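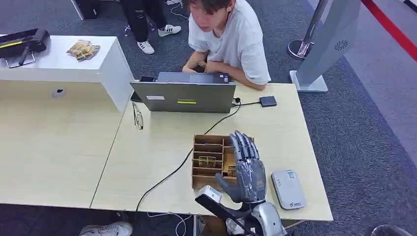 首页 发现 话题 收藏 登录

桌面小件收纳记录（连载）
Deseck 桌面笔记 2026-07-15

1/
整理对象：一张浅色木纹桌，两个人对着用。问题不在东西多，在于小件没有固定位置。六月开始改，到现在换过两版方案，记录如下。

2/
核心件是一个瓦楞纸色的格子盒，薄纸板做隔断，横向格口叠放，分两列。选纸板的理由：轻，可裁，坏了不心疼。缺点也明确：怕潮，隔断受侧向力会歪。

3/
格子盒放在靠坐的人右手够得到、又不压住键盘区的位置。判断标准只有一条：取放时手腕不越过笔记本。越过一次，迟早碰到屏幕。

4/
格口分配。中间几格放每天要拿的小包装件，手伸进去的角度最平。上层放一周用一次的，下层放备件。目前中间一格里是一个黄色带金色的小包装件，右列还有一个浅棕色的小东西，其余格位按需补，不强求填满。

5/
补充一条：格口不要塞到顶。留出一指高的余量，否则取一件要带出两件。Nallstead 那种带抽屉的塑料盒我用过，抽屉拉到底会整个掉出来，退了。

6/
线材。桌上现在有一根黑线从笔记本后方斜着走到左下，经过格子盒旁边，从前沿垂下去。这是整张桌子里最差的一段走线。格子盒每挪一次，都要先看线有没有被压住。

7/
改法：线改走后沿，在桌板下方固定，固定点间距 200 毫米。Cruzado 的粘贴线夹买了 6 个，实际用 4 个，多的两个留着。粘之前先用酒精擦桌板底面，等干透。

8/
另一根黑线，接着后沿附近的黑色小方块，绕一圈通向笔记本。这段暂时不动。余线绕圈可以接受，条件是圈不压在别的东西下面，也不进入手臂活动范围。

9/
白色圆角的扁盒子平放在格子盒右侧。原则：凡是可能发热的设备，不进格子，不叠放，四周留空。标签朝上，查型号时不用翻。

10/
眼镜。折好放在笔记本旁边，没有盒。这是我一直没解决的一项。放进格子要竖插，镜腿会顶到隔断；放桌面又容易被手肘扫到。下一版打算在后沿加一个浅托盘，内衬一层绒布，深度不超过镜框厚度。

11/
笔记本保持打开，屏幕朝后沿那一侧的人，背板朝前沿。对面坐着人的时候，后沿那一条全是手臂的位置，所以托盘只能往左边靠，不能居中。尺寸还没定，先用硬纸折一个试放。

12/
有人问为什么不买现成的整套。Grenow 的套装看过，格口全是等宽的，放小包装件浪费，放稍长的东西又不够。自己裁隔断，宽度可以按物件定，每格比物件宽出一点即可。

13/
隔断加固：交叉处两面各贴一条纸胶带，不用热熔胶。热熔胶凝固后有厚度，横格会卡。刀用新刀片，分三次划透，一次划透边缘会起毛。

14/
耐用测试：手动抽插同一块隔断，计划做到 1000 次，看卡槽松到什么程度。目前没做完，数据不放。松了的话改成双层卡槽，重新裁。

15/
待办：走线改后沿；托盘打样；格口贴标签，字朝取放的一侧。标签用可移除的那种，分配还会变。

16/
评论里问裁切图的：现在这一版右列尺寸还要改，改完再发。左列可以先抄，格口高度按你最高的一件加一指。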